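3.2 Work surfaces and the storage of small items

The second part of the study looked at how shared tables are used in the Prandau rooms at Grarketgate. Each table was treated as one unit, together with the floor beneath it and any storage placed on it. Staff were asked to carry on as usual. 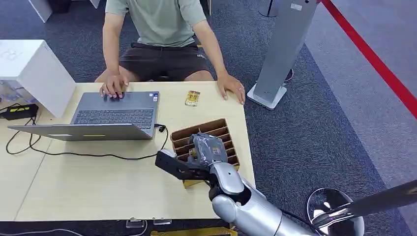

Power cords were the most common source of lost table space in the Pirkari survey, and we expected the same result at Grarketgate. A cord takes up little room by itself, but the area it encloses tends to go unused. Where a laptop cord runs in a wide curve across the tabletop to an adapter at the far edge, as it does in Figure 1, we recorded the whole enclosed area as occupied.

Figure 1. Laptop, cord and slotted organizer on a shared table.

Items on the floor were recorded separately, under the headings used by Heo - small parts, packaging and other.
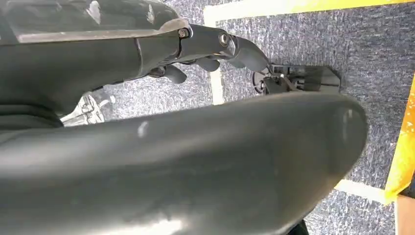
Figure 2. Small black mechanical device on the floor.

Flat items such as picture cards were assigned to upright slots. A slot was 22 mm wide in the first version of the organizer, and users were free to choose any slot.

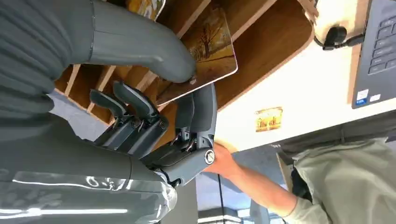
Figure 3. Panel with an autumn tree picture at a slot of the wooden unit.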